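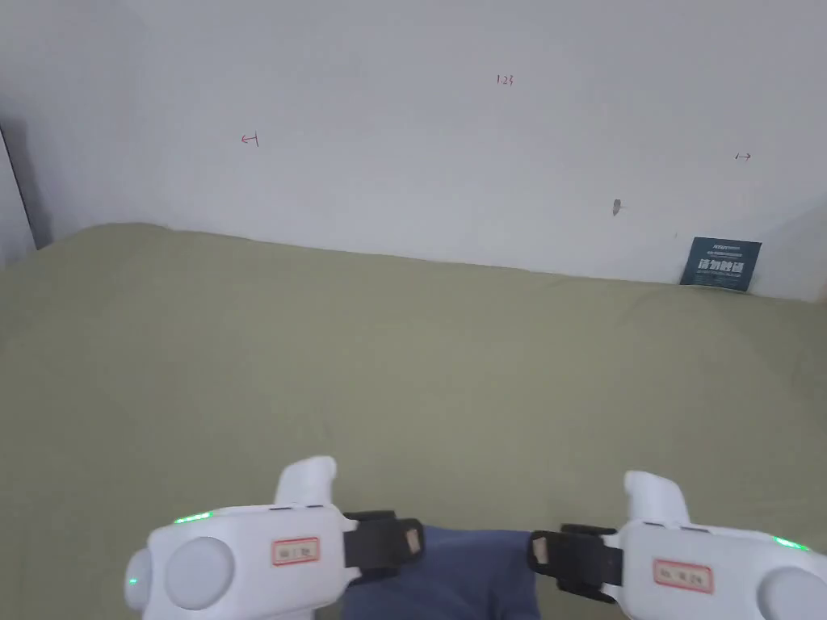
Chukwuemeka Okoro asked, after reading the October version of this page, why it went straight to recording and left out everything that decides whether a recording is usable. Fair comment. The revised procedure starts earlier, at the bench, and covers one complete two-handed session with the hand-held grippers, from setup to export.

Scope

The procedure applies to fabric-handling and pick-and-place tasks collected with a pair of hand-held grippers and a head camera. Robot-side replay is covered in the Gedar notes and is not repeated.

1. Prepare the surface

Cover the whole work surface with one cloth, in a single matte colour. Push the back edge up against the wall. Small wrinkles are acceptable and can stay; a policy trained only on ironed cloth tends to misjudge contact height on anything else. Folds tall enough to hide a fingertip should be flattened.

Leave marks on the wall where they are. Pen marks, arrows, numerals and printed cards give the tracker fixed features on an otherwise blank background. Once a session has begun, don't add, move or remove any of them until it is closed. If a card falls over, stop and start a new session.

2. Check the light

Daylight from one side is fine, provided it is steady. Lock exposure and white balance before the first take. On days of broken cloud, close the blinds and use the overhead lights for the entire session. Don't mix the two within a session, even if the preview looks the same.

3. Assign the grippers

Read the number on each gripper's label and enter it in the Forkeo session form under left or right. The numbers stay with those hands until the session is closed. Swapping grippers mid-session produces mirrored trajectories that pass every automatic check, and they are tedious to find afterwards.

Fasten the straps. A strap should hold the gripper to the hand without restricting the wrist. Tuck in any loose end that could drag across the cloth.

Confirm that the indicator lights on both units are green before continuing. Any other colour means the unit has not synchronized with the recorder. Power-cycle it, wait for green, and re-enter its number.

4. Take the home pose

Sit or stand square to the wall. Hold both grippers level, side by side, pointing forward, with the fingers clear of the cloth. Both grippers must be in the head camera's view, along with a good part of the wall. Hold still for 2 seconds. The software uses this interval to zero the relative pose of the two hands, so an object lying in the work area at this point does no harm, but a moving hand does.

5. Record an empty take

Before placing any object, record one take of the bare cloth from the home pose and label it "background". It is used later to estimate drift.

6. Record the task

Place the objects according to the layout sheet. Start from home pose, perform the task at a normal working pace, return to home pose, and end the take. Do not pause to think with the fingers closed. Hesitation is learned as readily as motion.

If a grasp fails, retry once in the same take and tag it "recovery". If the retry also fails, end the take and tag it "fail". Keep both kinds. Don't delete takes at the bench.

7. Review and export

Open the session in Heywood and scrub through each take at its start and end. Reject a take if either gripper leaves the view for longer than the permitted gap, or if the home pose is missing. Export with the Tamitz profile, which writes one folder per take and keeps the gripper numbers in the header.

Reference figures from the last full collection:

Takes recorded: 2502
Takes accepted: 2111
Accepted takes tagged "recovery": 772

Most of the rejected takes had no valid closing home pose. Operators had lowered their hands before ending the take. Step 6 has been reworded accordingly.

Known issues

The session form accepts the same gripper number for left and right without a warning. Check it by eye.

Changing the cloth requires a new background take, even when the replacement is the same colour.

Page revised November 5, 2021.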